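Fiche de contrôle avant séance – salle épicerie, projet Mellor
Révision du 1er octobre 2023

Bonjour à toutes et à tous, et merci de prendre le temps de remplir cette fiche avant de lancer le premier épisode. Je sais qu'elle est longue, et je sais aussi qu'on a envie de commencer tout de suite quand le robot est chaud et que le planning déborde, mais les épisodes mal partis nous coûtent bien plus cher au moment du tri. Cochez, signez, et écrivez vos remarques en toutes lettres, même quand elles vous paraissent minuscules.

1. Robot et arrêt d'urgence
Arrêt d'urgence testé, bouton à portée de l'opérateur : OUI / NON
Pince ouverte et refermée deux fois à vide : OUI / NON
Patins Cutex propres, sans déchirure : OUI / NON
Commentaire : le patin gauche s'use plus vite que le droit depuis le mois de juin. Si vous voyez un bord qui se relève, changez-le sans attendre, il en reste dans le tiroir du bas.

2. Sol et circulation
Dalles de moquette à plat, aucun coin soulevé : OUI / NON
Passage libre entre les deux rangées : OUI / NON
Opérateur hors de la zone pendant les déplacements autonomes : OUI / NON
Commentaire : on garde un passage de 600 mm au minimum partout où la base doit tourner. Mesurez au ruban, l'œil se trompe volontiers sur cette moquette rayée (le mien en tout cas).

3. Rayons et marchandises
Meubles stables quand on les pousse de la main : OUI / NON
Bacs remis dans l'ordre de la consigne : OUI / NON
Panier en place au départ : OUI / NON 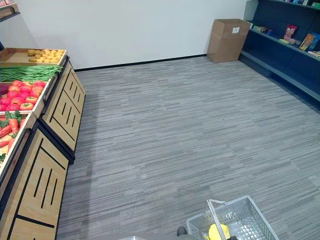 Les démonstrations de rangement n'apprennent quelque chose au modèle que si le point de départ varie d'un épisode à l'autre, et c'est la raison d'être de toute cette troisième partie. Gardez l'ordre des bacs, mais faites bouger ce qu'il y a dedans : les pommes de terre poussées d'un côté, comme ici vers la droite du bac, c'est très bien, et à l'épisode suivant on les étale ou on les ramène à gauche. Pour les haricots verts, je suis plus embêtée. Quand ils dépassent un peu du bord de l'étal, la prise est intéressante et je la garde volontiers, mais vérifiez qu'ils ne peuvent pas s'accrocher au bras au passage – si vous avez un doute, rentrez-les et notez-le. Pour les tomates serrées les unes contre les autres, laissez faire l'opérateur : une prise hésitante suivie d'une correction reste un bon exemple, et je préfère cent fois cela à un geste trop répété.

4. Enregistrement
Caméra de tête nettoyée au chiffon Clatex, jamais à l'essuie-tout : OUI / NON
Horloges synchronisées, test de dix secondes relu : OUI / NON
Espace disque suffisant : OUI / NON
Consigne écrite identique à la consigne lue à voix haute : OUI / NON
Commentaire : une séance peut produire jusqu'à 340 Go, alors videz le disque tampon vers le serveur Arkance avant de commencer. L'épisode 1268 s'est arrêté au milieu d'une prise faute de place, et c'était une si jolie prise !

5. Fin de séance
Épisodes ratés étiquetés et conservés : OUI / NON
Chutes d'objets signalées avec le numéro de l'épisode : OUI / NON
Bras en position de repos, alimentation coupée : OUI / NON
Commentaire : ne supprimez rien vous-même, s'il vous plaît. L'épisode 339, que tout le monde voulait jeter, nous sert aujourd'hui de référence pour la reprise après un glissement.

Remarques de l'opérateur :

Visa :

La fiche remplie va dans le classeur vert, à côté du chargeur.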